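3.2 Materials and procedure

The play-along recordings were prepared by Arnout Peeters for the wind classes of the Delville music school. Each piece exists in two versions, one with the solo part and one with accompaniment only. From the 929 practice sessions in the logbooks we kept 328, in which the pupil had noted both the tempo and the version used. Beginners of the first year were left out, as they do not yet read the full range of the trumpet part.

Pupils practised at home and played for their teacher on Friday. Marijke Van Damme listened to all the recordings without knowing which version the pupil had used at home. She gave one mark for rhythm and one for intonation.
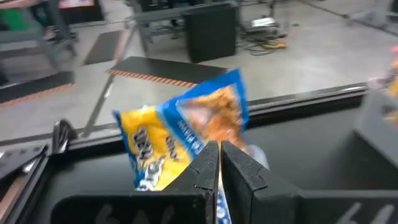
Figure 2

The marks for rhythm were higher after practice with accompaniment only, but for intonation we found no clear difference between the two versions. It is possible that the pupils in the Laskowska group, who had a slower recording, profited more from the solo part. We return to this point in section 4.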